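Print this page | E-mail this page

Posted 9/27/21 by Ross Tosh

Re: [Irer] Open day at Edenia — worth the drive?

Hi all,

Replying on the list as three of you have asked me the same thing privately. The earlier message is quoted first and my answers follow.

> I see Edenia is doing another open day and the notice says there will
> be a picking demo with small retail goods. We pack 700 mixed orders a
> week by hand, mostly confectionery and gift lines, and the owner wants
> to know if any of this is ready for a place our size. Did anyone get
> to the last one? I'd like to know:
> - was it a live demo or a video on a screen
> - real products or foam blocks
> - could you talk to the people who set it up
> It's 321 km each way for me so I'd want more than a brochure and
> a sausage roll.

I was there for most of the day. It was live. They had two cells going, the big Danzer palletiser out in the main hall and a small tabletop arm in the side room, which they call Limus. The palletiser you can skip if you've seen one before. It stacked cartons, everyone stood behind the yellow line, and that was that.

The tabletop cell is the one that matters for your kind of work. Real goods, bought at the supermarket that morning according to the fellow running it. The job is simple enough to explain: pick an item off a display stand and put it on a tray. The arm has a two-finger gripper with a camera mounted on it, and they had the camera feed up on a monitor so visitors could follow what it was working from. I thought the monitor was more use than watching the arm itself.

They ran it in sessions of twenty minutes with a break between for resetting the table. Staff moved the goods between sessions, and at one point they let visitors do it. A boy put everything in crooked and they ran it like that without complaint.

I asked about numbers. They said they had logged 1,000 picks on the current setup before the open day, and 441 of those were on items it hadn't been trained on. They wouldn't give me a success rate for the second lot on its own. Make of that what you will. I saw it drop one thing and go back for it, and I saw it stop once and wait for the operator.

The view from the wrist is below for anyone who hasn't seen one of these.
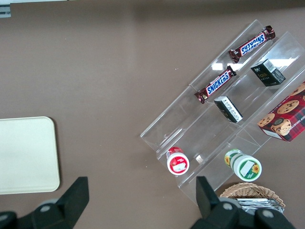

Ross Tosh

Two things to look at there. The stand is clear acrylic and it throws a lot of glare under overhead lights, and the operator told me reflections were the hardest part of the whole job. Then there's the mix — Snickers bars, small boxes, round containers on their sides, and a basket of foil-wrapped pieces. If your gift lines come in shiny wrap, ask about that early.

You can talk to the people who set it up, and they're decent about it. Go before lunch. Parking is behind the building, not in the front lot, which belongs to the tile place.

The next open day is in December. Registration goes through the Irer events page and they do check names at the door.

Ross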